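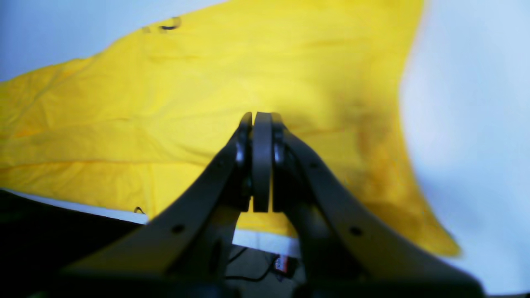
Dual battery isolator vs. plain relay in a camper build

gollodero_van
Posted 10 January 2019
Hi all, long-time reader and finally brave enough to post! I'm wiring a second battery into my van and I keep going back and forth between a voltage-sensing relay and one of those DC-to-DC chargers. The leisure battery will sit under the rear bench, so it's 18 feet of cable each way, and my biggest load is the fridge (plus a 2,000 watt inverter I bought before I really thought any of this through). Is the relay good enough?

Sanne Hermans
Welcome! I've had a plain relay in mine since last May and I've been very happy with it. It's cheap, there's hardly anything in it to go wrong, and if it does quit on you on a trip you can swap it in a parking lot with one wrench. My vote is to spend the money you save on thicker cable and a good fuse at each end. At each end, please — both batteries can feed a short.

Drukgate62
I'm going to disagree with Sanne a little, with love. What alternator do you have? If the van has a smart one, the voltage drops off once the starter battery is happy, and the relay just opens up again. Mine spent most of a long drive doing nothing at all, and I couldn't work out why the fridge kept shutting down overnight. The DC-to-DC unit fixed that.

Sanne Hermans
Fair enough, and I should have asked. Mine is an older van with a regular alternator, so I never ran into it.

gollodero_van
It's the smart kind, I'm afraid. I looked it up under the hood sticker code last night.

Evelien Kramer
Then I'm with Drukgate on this one. I'd also have a think about that inverter, dear. At full load it will pull more than 160 amps from a 12 volt battery, so keep it right beside the leisure battery on short, fat cables, and put a manual disconnect on the positive side so you can shut it all off in storage.

Sanne Hermans
Still say the relay is fine for anybody with an old alternator, for the record!

gollodero_van
Noted, Sanne, and thank you all so much. DC-to-DC it is. Does the charger go up front by the starter battery or back by the bench?

Drukgate62
Back by the bench, close to the battery it's charging, and somewhere it can get some air. They run warm.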